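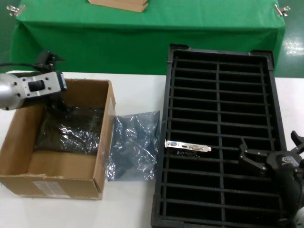

Henport hold on at Dredberg as Yang gets 30 with one good leg

Henport won by two wickets at Dredberg, last pair but one at the crease, light going, and most of the home supporters already folding up their chairs. They needed 17 off the last three overs and got them with two balls left. Close. Closer than it should have been.

Tae-yang Yang was the one still there at the end. He finished on 30 not out, batted at number seven, and did nearly all of it with a runner's limp after taking one on the inside of the knee early on. No runner allowed these days so he walked a lot of his singles. The winning hit was a thick edge past the keeper for four. He laughed about it afterward.

"I was trying to hit it the other side," Yang said. "I'll take it. My knee is the size of a grapefruit."

Dredberg batted first after winning the toss and looked set for a big total when the openers saw off the new ball without much trouble. Then the pitch slowed up, or the batters got bored, hard to say which. Three went in the space of two overs to catches in the deep, all of them to the same spot at deep midwicket. The middle order poked around. A late burst of hitting got them to 171, which looked light at the break and looked like plenty an hour later.

Ye-rin Ha kept it tight for Henport through the middle, bowling her slow left-armers from the Cheon Road end straight through without a change. Two wickets, hardly a bad ball. Dredberg's captain tried to sweep her out of the attack and was bowled behind his legs. She had a catch dropped off her as well, a simple one, and was gracious about it.

"It gripped a bit more after drinks," Ha said. "I just tried to keep them hitting to the long side. You don't have to do much on a ground like this, it does it for you."

Henport's chase started badly. A run out in the first over, both batters at the same end, a lot of shouting. Then a steady stand for the third wicket that put them ahead of the rate, and then four wickets in a hurry when the Dredberg seamers came back on and bowled full and straight. At 128 for seven the visitors looked done.

Yang and the wicketkeeper put on 26 for the eighth wicket, mostly in ones and twos, with one lucky top edge that went clean over the slips and away. The keeper was leg before with 17 still wanted. The umpire took an age over it. The Dredberg bowlers thought they had Yang caught behind the very next over too and were not at all happy when the finger stayed down. Words were had. Both captains got called over and it settled.

Crowd was some 500, very good for a league game here, helped by the weather and teh barbecue. Dredberg had hoped for more like 1,000 with free entry but the road works on the Ratent side did them no favors.

The result puts Henport second in the table on net run rate, with a game in hand over the leaders Ratent. Dredberg slip to fifth. They have lost three of their last four, all of them close, and go to Ratent next needing something. Their opening bowler went off with a tight hamstring and is doubtful for that one.

Henport are at home to Cheon in the next round. Start is 1 p.m., gates open at noon. Yang will have the knee looked at but expects to play. Ha is certain to, and is now the clubs leading wicket taker with half the season still to go.

Recent items
Ratent stay top after washout at Cheon
Henport seconds fall short in cup quarterfinal
June fixtures: two start times changed
Dredberg to relay outfield drainage after the season
Junior sign-ups open at Cheon

Comments

longleg_larry
That was out. Heard the nick from the scoreboard side. Good game though, well played Henport.

PavilionEnd
Larry you can't hear the PA from the scoreboard side. Hit his pad.

mo_b
Ha's spell won it. No mention of the maiden she bowled with two new batters in?

tea_at_four
Any word on the hamstring? We are thin on seamers as it is.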